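Chapter 2
Two Arms and a Rack of Clothes

Most books on home robotics start with a block. It is small, square and very patient, and it stays the same shape when you squeeze it. We did blocks in Chapter 1. This chapter is about laundry, which has none of those virtues.

The build is Rurance, a two-armed rig put together by Nicanor Villanueva in the shared workshop at Ondon. Each arm comes up through a slot cut in a white platform. The rack is the sort you hang shirts on.

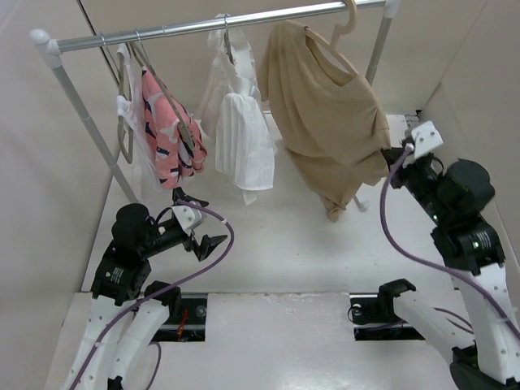 Villanueva's notebook for the project runs to 110 pages, 29 of them on hangers. A hanger swings, turns and slides, and it does all three when you wanted one. Before you write a line of code, spend an evening hanging up shirts by hand and note what your other hand is doing. It is busier than you think.

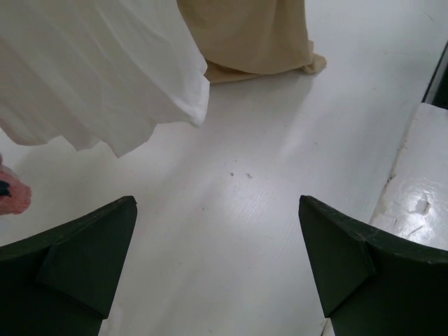 Cloth adds its own trouble. A wrist camera gives you a fine close view of very little – a hem, a fold, a lot of floor – so you will want a second camera mounted off the arms. Section 2.4 covers where to bolt it and how to stop bumping it with your elbow.
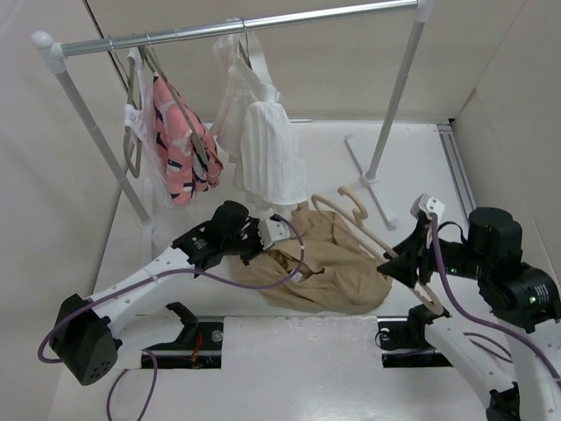
We will split the job into stages: find the collar, insert the hanger, lift, hook the rail, let go. Letting go gets a section to itself. Villanueva gave it a paragraph in his first draft and has since apologized.
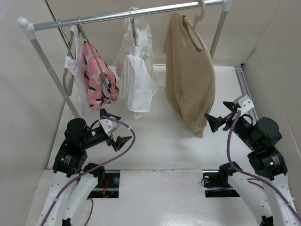
Figure 2.4. The rack with four garments on the rail and an arm on either side.

Clear some bench space and find a shirt you don't love. Section 2.1 begins with the platform.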